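Fladside Project: Frequently Asked Questions

What is Fladside?

Fladside is a method for teaching a robot arm household tasks from recordings made by people. Nobody drives a robot during recording. A person does the task with two hand-held grippers, and the policy is trained on the gripper paths and the head camera video.

Who works on it?

Arvo Kallio wrote the training code and maintains it. Valtteri Sjöberg runs the recording sessions and the robot tests. Questions about the data should go to Valtteri.

What are the cubes on the grippers for?

They carry printed markers. The head camera finds the markers and we work out the position of each gripper from them. A cube shows more than one face at a time, so tracking usually survives a turn of the wrist.

What happens when a cube goes out of view?

Short gaps are filled in from the frames on either side. If a gap is longer than 13 frames, we drop that part of the recording. Most of the dropped parts come from tasks where a hand goes inside something - the refrigerator, mainly, and the deep drawer.

Why use two grippers for the refrigerator task?

One is for the door and one is for the fruit. We tried a version with one gripper and the door kept swinging back. All results on this page are for two.

How many recordings does a task need?

We used 40 per task for the main result. With that number the refrigerator policy finished 70 percent of its test runs. Adding more recordings of the same fruit in the same place did not help. Moving the fruit and the refrigerator between recordings did.

What counts as finished?

The fruit has to end up in the place set for that run, with the gripper open and clear of it. A dropped fruit is a failure even if it lands in the right spot.

Does it work with a different refrigerator?

Not well yet. On a second model the arm reached for the door in the right area but often missed the edge. That work is listed under Cotunden, our follow-up project.

Can I use the recordings?

Yes, for research. Release 2 came out in May and replaces the first one, which had a timing error between the video and the gripper paths. Please don't mix the two.
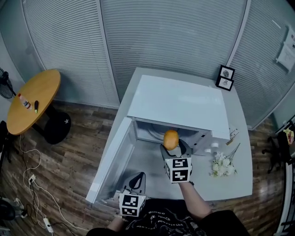 Refrigerator task with a mango, two hand-held grippers.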